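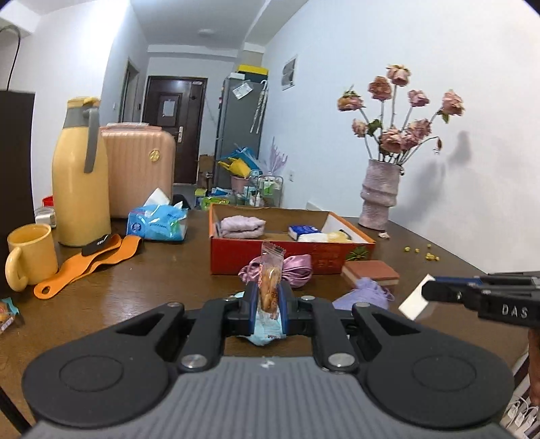 One of the little cookies, with the yellow flask and the pink suitcase behind it.

Tuesday, May 11, 2021

Snack Table Season Is Back!

I have been waiting since December to write this post. The long table is officially a snack table again, and I could not be happier about it. If you've been reading for a while you know I love a table with stuff on it. Other people like a clean surface with one candle in the middle (good for them!) but give me a shiny brown wooden table with a mug at one end and an open box of something in the middle, and I'm ready to sit there all afternoon.

So, the cookies. These are the individually wrapped kind, in a pink and white wrapper with light blue at the bottom and a clear part so you can see the cookie before you commit. I love a window on a wrapper! I picked mine up at Garba, the little import grocery behind the bus station, where they sell them loose out of a bin by the register for 95 cents each. I meant to buy two. I bought 24. They're crisp all the way through, a tiny bit salty, with a strong butter flavor, and they hold up to dunking for a good long count if you're brave. My first one went straight into the mug and I lost maybe a third of it, which I ate with a spoon afterward, so no harm done.

The yellow mug has been in the family kitchen forever, and it has the best handle of any mug I've used. It's a big loop, big enough for a whole hand on a cold morning. The tall yellow thermos came much later, from a shop called Nodinus that has mostly camping things, and I swear I wasn't trying to match. But look how nice they are together! The gray handle and the gray and yellow cap make it look a bit like something from a school trip. I fill it with black tea at 8 in the morning and top up from it until lunch, and the last cup is always too strong and I always drink it.

The pink suitcase is out too, and yes, that means what you think it means. I'm going to Hikov! Five days, one suitcase, and I've promised myself I won't sit on the lid to get it closed this time. I do love that case, with the ribs down the side and the round gold emblem. It's so easy to pick out when the bags come around. My plan is to put the clothes on one side and keep the other half for food, some of it going there and (I hope) a lot more coming back. The train stops in Pistico for about an hour and I've heard there's a bakery right across from the station, so if anyone has been, please tell me what to order.

A few things I've learned about packing cookies, from many crushed ones. Put them in the middle of the case, between sweaters. Leave them in their own wrappers, because the air in there is a nice little cushion. Don't put them next to shoes, ever. And keep a few in your coat pocket, since you'll want one before you've even left the platform.

Tissues are on the table as well, the blue and white pack, and between the crumbs and the spring pollen I'm going through them fast. I still need to find my good socks and decide whether the thermos comes along. I'm leaning yes!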